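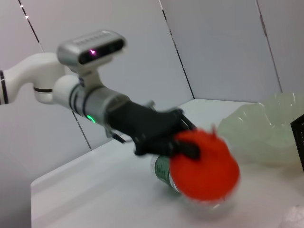 *White tabletop, Melavis seed laboratory, Zondow.*

## Open afternoon at the Zondow seed laboratory, May

Melavis tests cereal and grass seed for growers and merchants. The Zondow building was open from 1 p.m. and the tour followed a sample through it in working order: intake, dividing, purity, moisture, germination, storage. The notes below keep to that order. Vigour testing was mentioned at the door but not shown.

### Intake and dividing

Samples arrive by post or are handed in at the side entrance. Each gets a laboratory number, and the sender's name stays on the intake sheet and goes no further. On the afternoon of the visit 107 lots were on the books, mostly winter wheat held over from last harvest, with some ryegrass.

The submitted sample is larger than anything the tests need, so it has to be reduced without favouring the heavy or the light fraction. Zondow uses a riffle divider for cereals and a spinning divider for grasses. Chaffy material bridges in the riffle slots and is divided by hand with a spoon and tray. The guide put most disagreements between laboratories down to poor sampling at the farm, and said a good divider cannot mend a sample drawn from the top of one bag.

### Purity

The working sample is spread under a bench lens and sorted into pure seed, other seed and inert matter. Broken grains larger than half the original size count as pure seed. This surprised several visitors, who had expected all broken grain to be thrown out. The fractions are weighed separately and their sum is compared with the starting weight. A gap beyond the allowed limit means the whole separation is done again.

### Moisture

Ground wheat goes into the oven in lidded metal dishes for two hours at a fixed temperature, then cools in a desiccator before weighing. The clock starts when the oven has recovered its temperature after the door is shut. Duplicate dishes have to agree. Whole-grain meters are kept for quick checks on incoming lots, and their readings do not appear on the certificate.

### Germination

This took up most of the afternoon. The demonstration lot was a winter wheat called Afridi, sown between folded moist papers. Fresh wheat can be dormant, so the papers had been chilled for 48 hours before going into the warm cabinet. The final count is made after eight days. Seedlings are classed as normal or abnormal, and what is left over as fresh ungerminated, hard or dead.

The difficult part is the boundary between normal and abnormal. A seedling with a short split in the coleoptile may pass, while one with the leaf pushing out near the base does not. A tray of borderline cases was passed round and our group disagreed on several of them. The laboratory's own analysts repeat the exercise each season against a reference set.

Paper is treated as a test material in its own right. Every new batch is tried with a grass species known to be sensitive to toxic residues, and root tips are checked for stunting.

### Storage and records

Tested samples are kept in a cool, dry room for up to two years in case a result is challenged. They are filed by laboratory number, with no separation by species. The older paper ledgers are held at the Daltance office and can be consulted on request.
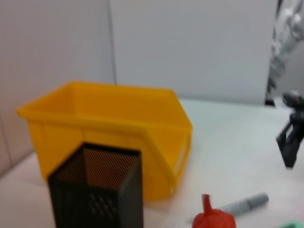
One grower in the group objected that filing by number alone makes it slow to pull every lot of one variety, and asked whether a retest could be ordered across a whole variety after a wet harvest. The guide's reply was that the register can be searched by variety and prints a pick list in number order. Retests are charged at the full rate unless the first result is found to be wrong.

### Practical points

Parking is behind the building, off the lane. The purity room is up a flight of stairs. Sampling instructions and blank intake sheets are kept by the side entrance, and growers sending treated seed should write the treatment on the outside of the packet.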